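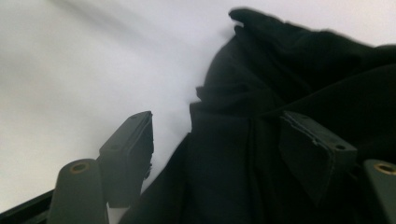

The folding room at Bavitton has its lights on by 6 in the morning, and the first thing the owner does is wipe down the work surface. She has run the linen and drape rental business for long enough to have opinions on most fabrics. The one she talks about longest is black cloth.

"People think black is the easy color," she says. "It hides wine, it hides gravy, it hides candle wax until you iron it. Then they bring it back and it has every hair from every dog in the building on it."

Black now makes up most of what goes out the door. White tablecloths still go to weddings, but theaters, trade shows and school concerts all want black, and so do photographers. On a busy week the shop sends out 200 pieces, and nearly all of them come back in a state she describes as "a lump." Customers are asked to shake the cloths out and fold them once. Most push them into the bag however they come off the table.

She doesn't charge extra for that. She used to, and gave it up after a season of arguments over what counted as folded.

"I'd sooner get a lump than a bad fold," she says. "A lump relaxes. If somebody has folded it hard along the wrong line and then stacked chairs on it, that line is there until I wash it, and sometimes after."

Her method starts with leaving the cloth alone. It goes down on a white surface in whatever shape it came out of the bag. She wants white underneath so that she can find the edge. On the old table, which had a dark top, she would lose a hem completely and end up folding from the middle without knowing it. She also catches lint sooner, because whatever falls off the cloth shows up on the white, and if a lot falls off, the piece goes back to the washer before anyone spends time on it.

Then she looks for a corner. She doesn't pull at the top of the heap, though she says every new hire does. Pulling from the top lifts the middle of the cloth and drags the corners underneath, and the piece ends up more tangled than it was. She goes in low at the side, feels for a seam, and follows the seam until it turns.

"Your fingers find it before your eyes do. With black you can't see the stitching from any distance, so you have to feel for it. Hem, hem, hem, corner. Then hold on to it and find the next one."

Once she has two corners on the same short side, she lets the rest hang and gives it one shake. Small cloths she does alone. Anything for a long banquet table takes two people, standing at opposite ends, and the rule in the shop is that the person nearer the door walks. It saves both of them walking at once, which used to end with the cloth on the floor.

The shop folds in half the long way, then in half again, then in 3. She settled on thirds after trying quarters for a year. Quarters made a neater stack, but they left a crease down the exact center of the table, where everybody looks.

The fabric matters as much as the fold. Bavitton carries two weights of black. The lighter one, which the supplier sells as Jirnico, is smooth polyester and comes out of the dryer almost flat. The heavier one is called Candamard. It has a brushed face and soaks up light, so it is the one photographers ask for by name. It is also the one she would drop from the catalog if she could.

"It's lovely to touch and it's miserable to own," she says. "Brushed cloth has a direction. Fold it with the nap running one way on the outside and the other way on the inside, and when it's opened you get one panel that looks gray and one that looks black. The customer calls and says we sent two colors."

She now marks each of the heavy cloths with a few stitches of gray thread at one corner of the wrong side. The marked corner always goes at the left hand. The idea came from Chiriac, a curtain workroom across town that shares a delivery van with her in the winter. Its seamstresses had been doing it for years with theater drapes – they used white thread, and she found that it showed.

Washing is cold, inside out, with half the detergent the label calls for. Too much soap leaves a pale bloom on black that looks like wear. The dryer runs low for 30 minutes and the cloths come out slightly damp, to be finished on the table by hand. She has a steamer but tries not to use it on the brushed fabric, after a drip left a shiny spot on a piece that was nearly new.

Lint gets a dry sponge, the kind sold for cleaning up after pets. She has tried tape rollers and doesn't like the stickiness they leave behind. 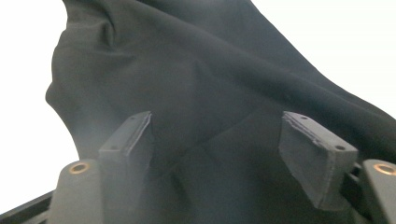
The business partner, who does most of the folding in the afternoons, takes a different view of the whole routine. In his opinion the corner search is a waste of time on anything that is going to be draped anyway. A tablecloth needs its creases in the right places, he said, but a backdrop that will be clipped to a stand can be rolled on a tube from whichever edge turns up first. He rolls them, and says he has had one complaint.

She says there were more. They were her calls to answer.

They have settled it by size. Backdrops are rolled and table pieces are folded, and anything in between goes to whoever picks it up. The rolled ones stand upright in a rack by the back wall, and the folded ones go on shelves in piles of 4, since a taller pile presses the bottom cloth too hard.

For people with a couple of black cloths at home, her advice is short. Wash them separately from towels. Keep them on a high shelf, away from the cat. Refold them every few months along a different line – she does hers in January and again when the windows get washed.

And iron on the wrong side, she adds, with a white sheet underneath, an old one that has already given up its lint.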